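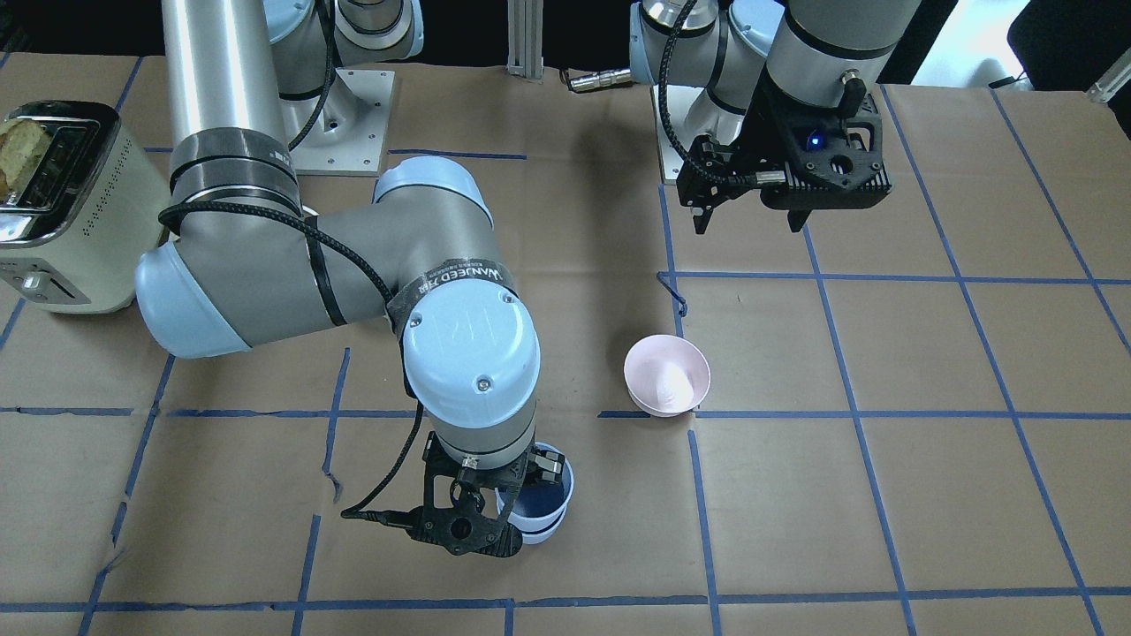
작업대에 깐 크라프트지는 언제 갈아야 할까?

종이가 찢어져 상판이 드러났거나, 젖었던 자리가 부풀어 물건이 기우뚱하게 놓일 때 갈면 된다. 잔주름이나 접힌 자국 정도는 그대로 두고 써도 괜찮다.

종이를 깐 테이블

크라프트지는 원래 싸는 종이다. 소포를 싸고, 책을 싸고, 그릇 사이에 끼운다. 그런데 공방이나 포장실에 가 보면 이 종이가 테이블 위에 통째로 깔려 있는 경우가 많다. 상판을 보호하려는 목적도 있고, 밝은 갈색 바탕 위에서 물건을 보기 편하다는 사람도 있다. 흰 종이는 조명을 받으면 눈이 부시고 연필 자국 하나에도 금방 지저분해 보인다. 갈색은 그런 점에서 너그럽다.

이번 호에서는 종이를 깐 테이블과 그 위에 붙이는 파란 테이프, 그리고 거기서 이루어지는 그릇 정리에 대해 썼다. 취재는 생활 도자기를 다루는 공동 작업실 트라스텐로와 중고 식기점 스케라크에서 했다. 두 곳 모두 테이블에 크라프트지를 깔고 테이프로 칸을 나눠 쓴다. 쓰는 방식은 조금씩 다르다.

종이 고르기

트라스텐로에서 쓰는 것은 니스타의 무지 롤이다. 코팅이 없고 한쪽 면에만 옅은 광이 있다. 광이 있는 면을 아래로 깐다. 위로 깔면 테이프가 잘 붙지 않고 유약을 바르지 않은 굽이 미끄러진다.

두께는 두 번 바꿨다고 한다. 처음에는 얇은 포장용을 썼는데 컵을 끌어 옮길 때마다 굽에 걸려 찢어졌다. 그다음에는 아주 두꺼운 것을 샀다. 튼튼하기는 했지만 롤에 감겨 있던 버릇이 며칠이 지나도 펴지지 않아 모서리가 계속 들렸다. 지금 쓰는 것은 그 중간이다. 손으로 접으면 쉽게 접히고, 접은 선을 손톱으로 누르면 하얗게 일어나지 않을 정도라고 한다.

스케라크는 사정이 다르다. 중고 식기를 받다 보니 종이가 빨리 더러워져서 가장 싼 롤을 산다. 대신 두 겹으로 깐다. 위쪽 종이만 걷어 내면 되니 영업 중에도 갈 수 있다. 걷어 낸 종이는 버리지 않고 깨끗한 부분을 오려서 접시 사이에 끼운다. 얼룩이 심한 부분만 따로 모아 내놓는다.

종이를 깔기 전날 롤에서 잘라 반대 방향으로 느슨하게 말아 두면 다음 날 작업이 수월하다. 급할 때는 바로 깔고 무거운 접시를 네 귀퉁이에 올려 둔다. 다림질을 해 봤다는 이야기도 들었는데, 종이가 마르면서 오히려 가장자리가 울었다고 한다.

까는 순서

트라스텐로의 정리 테이블은 높이가 74센티미터다. 서서 쓰기에는 낮고 앉아서 쓰기에는 맞는다. 그래서 정리는 앉아서, 종이 깔기는 두 사람이 마주 서서 한다.

먼저 상판을 마른 걸레로 닦는다. 모래알 하나만 남아 있어도 종이 위로 튀어나오고, 그 자리가 제일 먼저 찢어진다. 닦은 뒤에는 한 사람이 롤을 잡고 다른 사람이 끝을 당긴다. 너무 팽팽하게 당길 필요는 없다. 장마철에 팽팽하게 깔았다가 날이 건조해지자 종이가 줄면서 테이프를 뜯고 올라온 적이 있다고 한다.

가장자리는 상판 아래로 접어 넣고 밑면에 테이프로 붙인다. 모서리는 선물 상자를 쌀 때처럼 삼각으로 접는다. 앉는 쪽 모서리는 소매가 자주 스치기 때문에 테이프를 한 겹 더 댄다. 잘린 면이 위로 오지 않게만 하면 나머지는 편한 대로 해도 된다.

종이 두 장을 이어야 할 때는 손가락 두 마디쯤 겹친다. 겹친 선은 칸을 나누는 테이프 아래로 오게 맞춘다. 이렇게 하면 이음매를 따로 붙이지 않아도 되고, 종이 턱에 컵이 걸리지도 않는다.

파란 테이프

칸을 나누는 데는 페인트칠할 때 쓰는 파란 마스킹 테이프를 쓴다. 흰색이나 노란색도 있지만 갈색 종이 위에서는 파란색이 가장 눈에 띈다. 떼어 낼 때 종이가 덜 상한다는 점도 있다. 포장용 투명 테이프는 잘못 붙이면 종이 겉면이 같이 일어나 버린다.

트라스텐로는 베크의 48밀리미터 폭을 쓰고, 스케라크는 그보다 좁은 것을 그때그때 사다 쓴다. 폭이 넓으면 줄이 굵게 보여서 멀리서도 칸이 구분되지만, 테이블이 좁은 곳에서는 테이프가 차지하는 면적이 아깝다. 스케라크의 뒷방 테이블이 그런 경우다.

줄은 긴 쪽부터 붙인다. 연필로 양 끝에 점만 찍고, 한쪽 끝을 누른 다음 테이프를 공중에서 길게 풀어 반대편 점에 맞추고 한 번에 내려놓는다. 종이에 붙여 가며 풀면 조금씩 휘어서 끝에 가면 꽤 어긋난다. 내려놓은 뒤에는 마른 천으로 가운데에서 바깥으로 문지른다.

말썽이 생기는 곳은 거의 언제나 끝이다. 테이프 끝을 상판 가장자리 너머로 넘겨 밑면에 붙이면 오래간다. 칸 가운데에서 끊어 붙인 테이프는 끝이 말려 올라오고, 말린 끝에 먼지가 붙으면 다시 눌러도 소용이 없다. 그런 끝은 가위로 잘라 내고 짧은 조각을 새로 덧댄다. 가위 대신 손으로 뜯으면 종이까지 따라 올라오니 이것만은 지키는 편이 좋다.

칸의 쓰임

칸은 크게 만든다. 처음 해 보는 사람은 대개 컵 하나에 칸 하나를 생각하고 촘촘하게 나눈다. 그러면 손이 들어갈 자리가 없고 접시가 오면 줄을 넘는다. 트라스텐로에서는 가장 큰 접시를 가운데 놓고 양옆으로 손바닥이 들어갈 만큼을 한 칸으로 잡는다. 컵이라면 여러 개가 들어가고, 작은 종지라면 한 줌이 넉넉하게 들어간다.

칸마다 정해 둔 이름은 없다. 가마에서 나온 날에는 유약별로 나누고, 주문이 밀린 날에는 보낼 곳별로 나눈다. 이름표가 필요하면 테이프 위에 유성펜으로 쓰고, 쓸모가 없어지면 그 위에 테이프를 한 겹 덧붙인다. 오래된 테이블에는 이 겹이 제법 두껍게 쌓여 있다.

스케라크는 들어온 식기를 종류가 아니라 상태로 나눈다. 그대로 팔 것, 씻을 것, 이가 나간 것, 짝을 찾을 것. 짝을 찾을 것은 창가 쪽 칸에 놓는다. 같은 파란색이라도 햇빛 아래에서 보면 다른 그릇인 경우가 많아서다. 지난 4월에 들어온 잔 받침 한 무더기는 여름이 지나도록 이 칸에 있었다.

겉이 희고 안이 짙은 컵

두 곳에서 공통으로 나온 이야기가 색이 다른 컵이었다. 겉은 희고 안쪽만 짙은 파란색인 컵은 갈색 종이 위에서 유난히 잘 보인다. 위에서 내려다보면 동그란 색이 먼저 들어오고, 옆에서 보면 그냥 흰 컵이다. 앉아서 정리하는 사람과 서서 정리하는 사람이 같은 컵을 다른 색으로 부르는 일도 생긴다. 트라스텐로에서는 이런 컵을 안쪽 색으로 부르기로 정했다.

안쪽이 짙은 컵은 검수할 때도 손이 더 간다. 유약이 얇게 묻은 자리는 밝은 색에서는 티가 나지 않지만 짙은 색에서는 바닥 둘레에 옅은 고리처럼 남는다. 조명을 정면에서 비추면 번들거려서 보이지 않고, 컵을 기울여 빛을 옆으로 흘려야 보인다. 입 닿는 부분의 경계선도 같이 확인한다. 흰 유약과 파란 유약이 만나는 선은 손으로 바르는 이상 조금씩 흔들린다. 얼마나 흔들려야 불량으로 칠지는 작업실마다 기준이 다르다.

종이 위에서는 소리도 다르다. 맨 상판에 컵을 내려놓으면 딱 하는 소리가 나고, 종이를 깔면 그 소리가 줄어든다. 소리가 줄었다고 충격이 없어진 것은 아니어서, 스케라크는 얇은 찻잔을 다룰 때 종이 아래에 펠트를 한 장 더 넣는다. 펠트를 넣은 자리는 테이프가 약간 가라앉으므로 줄을 다시 눌러 줘야 한다.

롤 하나로 얼마나 쓰나

트라스텐로는 작년에 정리 테이블에서 그릇 1064점을 내보냈고, 그동안 종이를 8번 갈았다. 가마를 자주 땐 달에는 두 번 갈았고, 한 번도 갈지 않은 달이 더 많았다. 테이프는 종이보다 자주 산다. 줄을 새로 긋는 양보다 들뜬 끝을 손보는 데 들어가는 양이 많다고 한다.

찢어진 데가 작으면 통째로 갈지 않는다. 찢어진 곳보다 조금 크게 새 종이를 잘라 밑에 밀어 넣고, 위에서 풀칠을 해 누른다. 위에 덧대면 턱이 생겨 컵이 걸린다. 가장자리에서 안쪽으로 길게 찢어진 것은 이 방법으로 잘 낫지 않으니, 그 줄의 종이를 칸째로 오려 내고 새 종이를 맞춰 넣은 다음 테이프로 둘레를 다시 두른다. 칸을 크게 나누는 또 하나의 이유가 이것이다.

물을 쏟았을 때는 문지르지 않고 마른 수건을 얹어 둔다. 젖은 종이는 손가락만 스쳐도 보풀이 일어난다. 다 마른 뒤에 표면이 단단하면 계속 쓰고, 종이가 상판에서 떠서 바스락거리면 그 칸만 간다. 커피 자국은 두 곳 모두 그냥 둔다.

집에서 해 본다면

식탁에서 그릇을 한꺼번에 정리할 일이 있으면 같은 방법을 쓸 수 있다. 이사 전이나 찬장을 비울 때가 그렇다. 롤을 살 것까지는 없고 낱장으로 파는 크라프트지 몇 장이면 된다. 식탁 밑면에 테이프를 붙이기 꺼려진다면 종이를 상판보다 조금 작게 잘라 위에만 붙인다. 칠이 오래된 원목 식탁이라면 눈에 띄지 않는 곳에 테이프를 붙였다 떼어 보고 시작한다.

칸은 넷이면 충분하다. 남길 것, 줄 것, 버릴 것, 아직 모르는 것. 아직 모르는 칸이 제일 빨리 차므로 다른 칸보다 크게 잡아 둔다. 정리가 끝난 날 테이프를 떼는 것이 좋고, 뗄 때는 테이프를 위로 들지 말고 뒤로 눕혀서 천천히 당긴다. 남은 종이는 그대로 그릇을 싸는 데 쓴다.

2024년 11월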